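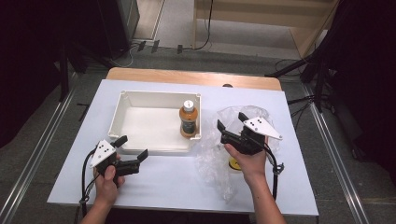
The Second Pair

Kelly Clegg wanted 22 pairs of grippers by March. I had money for 3.

"Carrier got 45," she said.

"Carrier sells things," I said. We were a leftover grant in Flestisberg with a carpet!

So I took over the table for an afternoon, one gripper in each hand, the bottle in its white box, the plastic bag all crumpled up beside it, and thought about the Trillon quote – $189 for spare fingers, shipping extra. My wrists ached. I put the grippers down and crossed out 22.

"Fine," Kelly said. "Four?"

I wrote down four.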